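Home | About | Services | Materials | Contact

About Flanside

Flanside is a contract testing laboratory for household storage goods and food packaging.
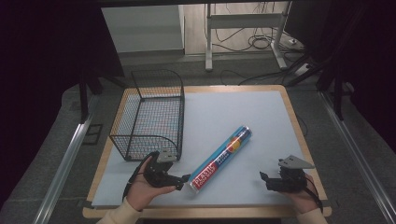

What We Do

We measure how consumer products hold up under load, humidity and repeated handling. Most of the work falls into two groups. The first is wire, molded and woven storage: baskets, racks, trays, drawer inserts. The second is film, wrap and the cartons or tubes they are sold in. Clients send samples from a production run, we test them to a written plan, and we return a report with the raw data attached.

We do not certify products, and we do not issue marks or seals. A Flanside report states the method, the conditions, the number of samples and the results. What a client does with the report is up to the client, except that it may not be quoted in part without our written consent.

History

The company started as the materials room of Furnby, a maker of kitchen shelving. When Furnby closed its own production line, the test equipment and the lease were taken over by the staff who had been using them. The Flanside name came from the street the first building stood on. We moved to the present site at Dralel in June of the following year and have added floor space twice.

Facilities

The Dralel building has 18 test stations on one level. Load frames and cycling rigs are on the north side, on an isolated slab. Film and packaging work is done on the south side, where temperature and humidity are held constant and logged. Samples are kept in the conditioning room for at least 10 hours before any film test begins. Longer conditioning is available and is quoted separately.

Static load tests on shelving and baskets are run up to 185 pounds. Above that we refer the work out, and the report names the laboratory that did it. Corrosion testing of coated wire is done in a salt fog cabinet with a separate exhaust. Coating thickness is checked before and after exposure.

Film testing covers tensile strength, tear, cling, puncture and unrolling force. Cutter edges are tested on request, with or without the carton. We do not perform migration or toxicology testing and have no plans to add it.

The Shawky Method

Many clients come to us for the Shawky method, a handling test developed here for containers with uneven rims. The container is loaded, lifted at the rim, tilted through a fixed angle and set down, and the cycle is repeated until the rim or a weld fails. The standard run is 145 cycles. The method is published in full and any laboratory may use it without a fee. Revision 4 corrected the tilt angle for containers deeper than they are wide. Results from Revision 3 should not be compared directly with later ones.

Working With Us

Send a short description of the product, the number of samples on hand and the question you need answered. We reply with a test plan and a fixed price. Samples should be packed as they would be for retail, with the lot number on the outside of the carton. Unused samples are returned at the client's cost or recycled. Tested samples are held until the report has been accepted.

Records are kept under the job number, so please include it in all correspondence.

Page last revised November 3, 2013

Reading time: 3 minutes

This site uses cookies to remember your settings. By continuing to browse you agree to their use. Accept | Learn more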